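Category: Safe at Home / Practical Tips

December | By Beatrice Nyanda, Shemweta Women's Housing Service

Household security after moving out of a violent home

Residents leaving the Shemweta refuge for a rental of their own often ask which small jobs should be done first. The advice in this guide is general. It does not replace a safety plan made with a caseworker, and anyone in immediate danger should call 000.

Locks and doors

Ask the agent in writing whether the locks were changed after the last tenancy. If they were not, request new cylinders on every external door, including the laundry and the garage. Do not change a lock yourself until you have checked the rules in your state, as tenants who have experienced family violence have different rights from place to place.

A door is only as strong as its frame. If the screws holding the strike plate are short, ask the landlord to approve longer ones that reach the stud behind the frame. A sliding door can be secured with a length of dowel cut to fit the bottom track. Paint the end of the dowel a bright colour so that children can find it and lift it out in a fire. Every person in the home should be able to open every exit from the inside, in the dark, without looking for a key.

Windows and lighting

Test each window latch by pushing on the sash from outside. Cut back any shrub that hides the front door from the street. A sensor light should be mounted high enough that the globe cannot be unscrewed from the ground. Plug-in timers for lamps are inexpensive, and two of them set to different hours are more convincing than one.

Frosted film can be applied to a bathroom or bedroom window in an afternoon. Wash the glass with warm water and a drop of detergent, leave it wet, and smooth the film from the centre outwards with an old bank card. Most films peel off cleanly at the end of a lease — keep the packet in case the agent asks.

Mail and paper

Use a post office box where possible. Before throwing out boxes and envelopes, remove the address label and soak it in a jar of water overnight until it can be pulped by hand. Prescription labels, school notices and delivery slips should be treated the same way.

Keep original documents together in a zip-seal bag, and store copies somewhere other than the house. The bag should hold birth certificates, Medicare details, any court order and a spare car key. Our service can hold copies for clients for as long as they are needed. 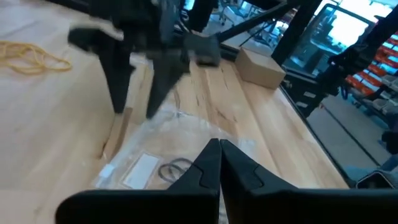
Check the bag whenever the clocks change. Court orders expire, and an out-of-date copy can cause delay when police attend.

Phones and devices

Reset a second-hand router before connecting it, and give the network a name that does not include your surname or unit number. Children's tablets should be signed out of any shared family account. If you believe a device is being monitored, speak to a caseworker before removing anything from it — a sudden change may alert the other person, and the material may be useful as evidence.

Help with costs

Clients of the service may apply for up to $300 towards locks, lights and window film. Applications received before noon on Friday are considered the following week. Receipts are required.

Comments

Kerubo Lyimo: The dowel tip works well. Ours was a bit tight in summer so I sanded it back. My son can lift it out now.

Aiguo Fu: Can the $300 be used for a PO box?

Beatrice Nyanda: Aiguo, postal boxes come under a separate form. Please ask at the front desk.

Tatu Waweru: Please put this out in Swahili as well. I read it over the phone to my sister but she would like to have it herself.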